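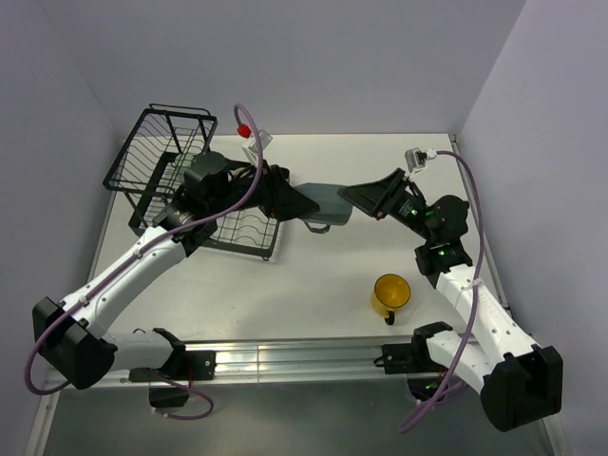

The dish rack on the white table, March 2024.

I've had the Girnthorpe dish rack since February and I'm still a little bit in love with it, which is a silly thing to say about something that holds plates! My old one wobbled every time I put a heavy pan in it, and I'd gotten so used to bracing it with one hand that I did it to this one too for the first week. No need. It stays put.

It fits beside my sink with room left for the soap, and the slots take my big pasta bowls (28 cm across, the ones that never fit anywhere) without the whole row leaning over. Mugs are fine upside down along one side. I had a Zovine rack before and it was okay for dinner plates, but small saucers slid straight through.

Gripes? Wine glasses need some care, and I wish it came with a deeper cup for silverware. Mine fills up after one family meal for 4. Cleaning is easy, just a quick scrub and a rinse.

I'd buy it again tomorrow, and my sister already wants one.

Bayu Krishnan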